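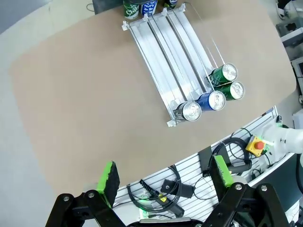

Wudomance opens shelf-stocking data site in Bonness

BONNESS, 1/6/26 – Wudomance has opened a site in Bonness where staff guide robot arms by hand through everyday shop tasks, and record each attempt as training material for the company's learning system. The first task is loading drinks cans into sloped gravity-feed racks of the type used in shop fridges.

The site will run alongside the company's workshop in Latness, where the arms are set up and serviced. Wudomance plans to record 345 hours of can handling before the end of March, then move on to cartons and pouches.

Each recording covers one attempt. An operator moves the arm to a can, closes the gripper, carries the can to a lane and lets go. A small camera at the wrist records the work from close to the fingers, and the position of each joint is saved at the same time. Attempts that go wrong are kept and labelled as such.

"We had plenty of recordings of arms doing things neatly," said Shoshana Halvorsen, head of data at Wudomance. "What the system lacked was the awkward cases, such as a can that goes in at an angle or a lane that is already full. We asked the Bonness team to set those up on purpose and work through them at normal speed."

The rack is moved and turned between sessions so that the system does not learn a single fixed position. Operators also change the mix of cans and the number already in the lanes. Cans are metal and shiny on top, and their lids reflect the room lights differently as the wrist turns, so sessions are split between daytime and evening.

The site employs 39 people, most of them hired locally. New operators train for two weeks before their recordings are added to the main set. Shifts at the controls are limited to 100 minutes, followed by a break or a spell of labelling work.

"It takes a few days to stop rushing," said Otis Hutchins, who leads the operator team. "The grip has to be firm enough to hold the can and light enough not to dent it. New starters usually get the grip first and the letting go second."

Wudomance will test the trained system at Esposito, a convenience chain that has set aside a stockroom for the trial. Staff there will continue to fill the shop fridges themselves during the test period. Results will be shared with Esposito first – a public summary will follow.

The Bonness site covers 455 square metres and has space for more arms. Recruitment for a second operator team is open now.

Press contact: Hazel Zamora, Wudomance press office, Latness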